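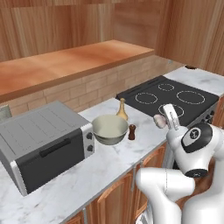

**Korkor Kwofie**
*Columnist, Home & Away pages*

My aunt has a rule that you don't ring anyone after nine at night unless somebody has died or the baby has come. I used to think it was the most old-fashioned thing I'd ever heard. Now I'm 44 and I'd have it made into law, except I'd change it slightly: please do ring me, at any reasonable hour, and please stop sending me voice notes.

I know, I know. Everyone loves a voice note. My friend Yayra loves them so much that she once sent me one lasting seven minutes, recorded on a walk to the bus stop, in which the useful bit (could I bring a salad on Thursday?) came somewhere after a long story about her neighbour's fence. I listened to it twice, because the first time I'd drifted off during the fence. By then she had sent another one asking whether I'd got the first.

What bothers me is how lopsided it is. When you phone somebody, you both give up the same amount of time. You can hear them start to fidget, or run a tap, or say "anyway" in that particular voice, and you wind it up. A voice note has none of that. One person gets to chat away happily for as long as they fancy and the other has to sit there with a phone to their ear like they're on hold to the gas board, unable to say "oh, which fence?" at the moment when it would have been fun to ask.

And you can't skim them! A text I can read in the queue at the Womstead post office. A letter I can put behind the kettle and come back to. With a voice note I have to find headphones, or go and stand in the hall, or play it out loud on the train and let a whole carriage learn about Yayra's brother-in-law.

I put all this to Mawuli, who I've worked with for years and who disagrees with me about most things, and he made a point I've been chewing on since. His mum is 87 and lives in Baidoo, and her eyes aren't up to texting any more. She sends him voice notes, mostly about the weather and who was at church, and he keeps every single one. He says he'd never have recorded a phone call with her, it would feel odd, but he's got more than 60 of these little messages saved, and sometimes he plays one while he's washing up.

Well, I can't argue with that, and I'm not going to try. If your mother wants to leave you a voice note, you say thank you and you back it up somewhere safe. I've got one old answerphone message from my dad, telling me he's parked round the back, and I'd run into a burning house for it.

But most of us aren't Mawuli's mum. Most of us have perfectly good eyes and thumbs and are just putting off the small awkwardness of ringing someone who might pick up. I do it too. I'll look at a name on my screen and think, oh, what if she's busy, what if she's eating — and then I type something limp with a smiley on the end, and we don't speak properly until Christmas.

So in October I started ringing people. No warning text first, no "are you free for a quick call?", I just rang. My cousin Tetteh answered with "What's happened?" and needed a good minute to believe that nothing had. Two people let it go to voicemail and then texted to ask if I was all right. Yayra picked up straight away, and we talked until my ear was hot and my tea had a skin on it. I finally found out what the neighbour had done to the fence, too. He'd painted her side of it, purple, while she was in Skevmont for the weekend.

She still sends the voice notes. There was one this morning, and I haven't played it yet. I'm going to ring her after lunch and ask her what it says.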